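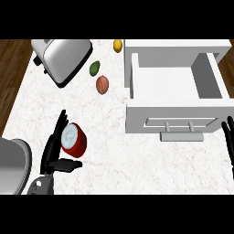 Re: [neighborhood-kitchen] Countertop question, and the May bread swap

From: Kalliopi Milošević
To: the list

Hi everybody,

Sorry to be slow with this, Minttu, I read your message on my phone at the dentist and then it sank under everything else. I'm going to answer in pieces under your text because you asked several things at once and I have opinions on all of them!

Minttu Ikonen wrote:
> We are finally redoing the kitchen and I have my heart set on white marble.
> My sister says I'll regret it inside a year. Does anyone on the list bake on
> marble every week and still like it? Also, is the bread swap still on for
> May, and do I need to slice what I bring? My rye is very dense and I don't
> want people breaking a knife on it.

On the marble: yes, I bake on it every week, and yes, I still like it. Ours went in when we moved to the Peltonen Street house, and it has dull spots all along the stretch where I cut lemons. The first one made me want to cry. By the third or fourth I had stopped looking. If you are the kind of person who wants the counter to look the same as the day it was delivered, your sister is right and you should get something tougher. But for pie crust and for anything with a lot of butter in it, I wouldn't trade it. It stays cool even when the oven has been going all afternoon, and I use much less flour than I did on our old wood block.

Do get it sealed, and ask who is doing the sealing, and when. We paid 60 dollars extra for it and the man very nearly drove off without doing it. Sealing helps with oil and coffee. It won't do a thing for the lemon juice or vinegar, so wipe those up right away. And one more thing while you still have the walls open: put in more outlets than you think you want. We have one good one on the long side, so the toaster and the mixer take turns, and on Saturday mornings that gets old.

(Damir Vukčević had his done in a gray stone instead and is very happy with it. Damir, if you're reading, would you tell Minttu what it was called? I keep wanting to say Gemska but I think that's your faucet.)

On the swap: still on, a Thursday as usual, doors at 6:30, in the downstairs room at the Oseck Street library. Please bring 3 loaves if you can manage it, or one very big one. Leave them whole. Diệp Diệp is bringing the long bread saw and has never met a rye it couldn't get through, mine from last winter included, and that one could have held up a porch. Write down what's in your bread on a card, with nuts and seeds in big letters. We had a sesame mix-up last fall and I'd like not to have another.

Melina Stergiou asked me off the list whether sweet breads count. Of course they do! Melina, if you are thinking of the braided one with the orange peel, please think of it twice and bring two.

I also still have somebody's blue dish towel and the lid to a cake carrier. They're in my front hall and will come along with me to the swap.

Minttu, come by any afternoon if you want to roll something out on my counter before you spend the money. I'll put the kettle on and you can see every one of my lemon spots.

Love to all,
Kalliopi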